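December 28, 2019
By Qistina Nair
2 min read

Florton robotics club teaches arm to bag groceries

FLORTON - School's out, lights are on in the robotics room anyway. The Florton student club is spending its winter break on one job: get a robot arm to pack a grocery bag without wrecking the groceries.

Project is called Satis. Started in August as a sketch on the back of a snack bar menu, according to club members, and has eaten most afternoons since. The aim is the Driria Challenge, a regional contest for school teams. The task for this year's entries is a bag of produce, packed by machine, no human hands once the clock starts.

A white table against a gray wall, from the gripper camera.
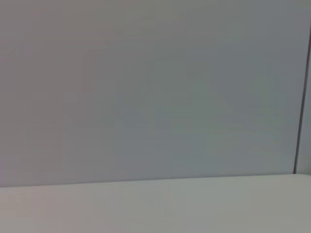 The plain background was a choice. The team's first practice spot had a bulletin board behind it, and the software kept picking out pushpins and calling them cherry tomatoes. Two weeks lost to that, members said. Moving to the blank wall fixed it in an afternoon.

Students drive the arm by hand controls for the practice runs. Every run gets saved, good or bad, then sorted, then fed to the program that is suposed to learn the motion. The club has 1,000 runs saved so far and wants 2,000 before the contest. Younger members do most of the sorting. It is slow work and there is a sign-up sheet, which fills up fastest when somebody brings donuts.
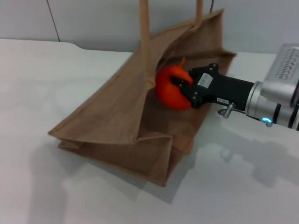

Peppers are the favorite so far. Firm, easy to see, hard to bruise. Tomatoes have gone badly. One session in the fall ended with a mop, and eggs are off the list until the grip settings get better. Bananas, mixed results. The club buys its own produce, and what survives goes home with whoever stays to clean up.

The bag is the other headache. A paper sack holds its shape but tears. Cloth ones sag shut, or tip, and the arm has to come in at a different angle each time. Contest rules say the bag must be reusable, so paper is out and the team has been practicing with bags on their side as well as upright. Judges can set it down any way they want.

Money came from a bake sale, a car wash, and a grant from Krishnan, the hardware store on the town's main street. The grant covers parts and the entry fee. Travel still has to be worked out. Almost 35 students have come through the club this school year, though not all of them stick with it past the first wiring lesson.

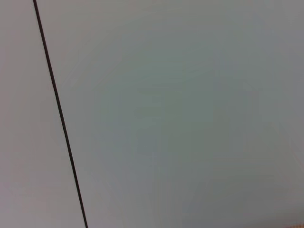
Current problem is aim. The arm will reach fine in the morning and then drift off target by late afternoon, and the students have been arguing over whether it's the room light, the mount or the code. One group wants to use the thin dark line that runs between the two pale gray surfaces as a reference mark. It shows up clearly in the gripper camera's view, it's straight, and it costs nothing. The other group says a printed target would be more reliable and they already have a printer. Both ideas get tested next week. Whichever gives the better numbers stays in, per club rules, no appeals.

Also on the to-do list: a backup battery for the laptop, a second set of finger pads, and somebody to write the three page report that every team has to hand in. No takers yet on the report.

The club room stays open to members through the break, afternoons only. Students from other grades who want to join can sign up at the front office once classes start again. No experience needed, but bring a permision slip.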